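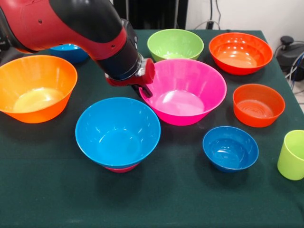

3.2 Colour and the size of a helping

Bowls turned out to be a lively subject. In the Skalness canteen study we served the same oat porridge in plastic bowls of different colours and asked diners to help themselves until they felt they had "a normal breakfast". The pots were weighed before and after, so nobody had to fill in a form with a spoon in one hand.

Over the November sittings we logged 1474 helpings. The spread was far wider than we had dared hope for, and it held up at both sites. Diners at Skalness took more porridge in the wide, flared bowls than in the steep ones, even when both held 700 ml to the brim. At Doredier the same pattern came back, and more strongly among people who arrived late and ate quickly.

Figure 4. Plastic bowls on a dark green cloth, with a large pink bowl near the centre and a large blue one in front of it and to the left.

Colour was the real surprise. Following the method of the Shih trials, we compared helpings in which the bowl contrasted sharply with the food against those in which it did not. Pale bowls drew larger helpings of porridge – a lovely clear result – but the effect faded with tomato soup, and with lentils it vanished. We think the visible rim matters here: a diner who can see the edge of the food easily has a better idea of how much is there.

The Pokov questionnaire, given to 600 of the diners, adds a further twist. Most said that colour made no difference to them at all, and their helpings disagreed. We return to this gap in Section 4, where the soup data are treated separately.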